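Notes on the Gunutside Planner

Jan 2, 2023

The present entry concerns the motion planning layer that I maintain under the name Gunutside, and in particular the change made to its treatment of soft objects. Earlier versions modeled every object as a rigid box. This served well for cups and cartons. It served poorly for anything with ears. 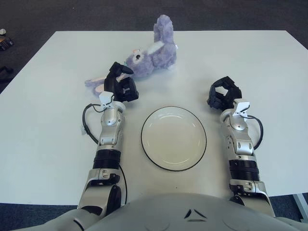
The revised planner accepts a coarse point cloud from the perception module, Walow, and fits a chain of 5 overlapping spheres to it. Each arm then receives its own goal, and the two trajectories are checked against each other every 80 milliseconds. Amparo Palomino wrote the original collision checker, and most of her code remains in place.
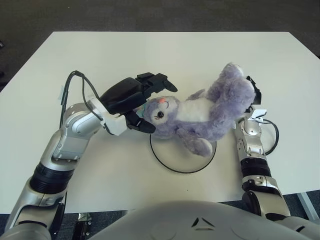 Grasp selection for two arms was the more difficult question. The planner now scores pairs of contacts and gives preference to pairs that lie far apart along the fitted chain. With the plush bunny stretched diagonally between the arms, one gripper is at the head, its lower finger tucked under the neck, and the other arm touches the opposite end. A pair of this kind scores well. The collar or ribbon at the neck remains a concern, as Walow tends to report a thin band of fabric as a separate object. I have filed this as issue 349.

Configuration files written for Cluvitz will load without changes. The default contact threshold has been lowered to 70, and users who set their own value should review it. The next release is planned for March.

Search this site Go

Comments

Yupanqui: Does the pair scoring run before or after the reachability check?

Author: After. Unreachable contacts are removed first.

tmk: Thank you for keeping the old config format.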